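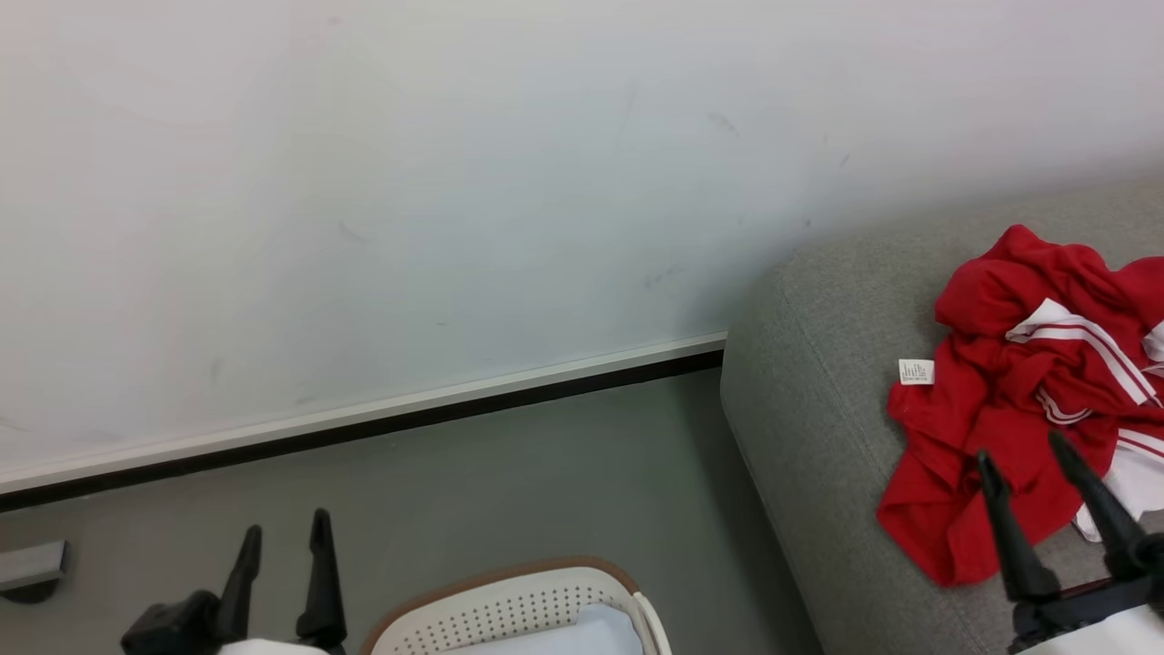

Denise Hollis escreveu logo a perguntar se o Birkett vale mesmo o dinheiro numa campanha pequena, porque em Skesthorpe andam a discutir isso desde junho. Vale, Denise, mas com paciência!

O Birkett é um programa para organizar o porta a porta: carrega-se o caderno de eleitores (o nosso tinha 1.301 nomes), divide-se por ruas e cada pessoa leva a sua lista no telemóvel. Usei-o em Barnulthorpe, na corrida para o conselho, e confesso que ia desconfiada, depois do desgosto que tive com o Jollau, que me comeu uma tarde inteira de notas.
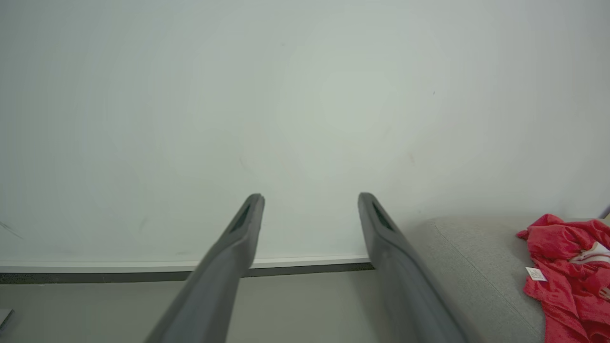

As listas saem por ordem de número de porta, pares de um lado e ímpares do outro, o que para os meus joelhos foi uma bênção. Já os indecisos ficam todos no mesmo saco, e o Jordan Ackroyd bem se queixou, coitado, que queria separar os zangados com o imposto dos zangados com o autocarro. A versão grátis vai até 500 contactos; nós pagámos 60 libras por mês, durante 2 meses. Para as próximas locais volto a usá-lo, e levo o papel na mala na mesma.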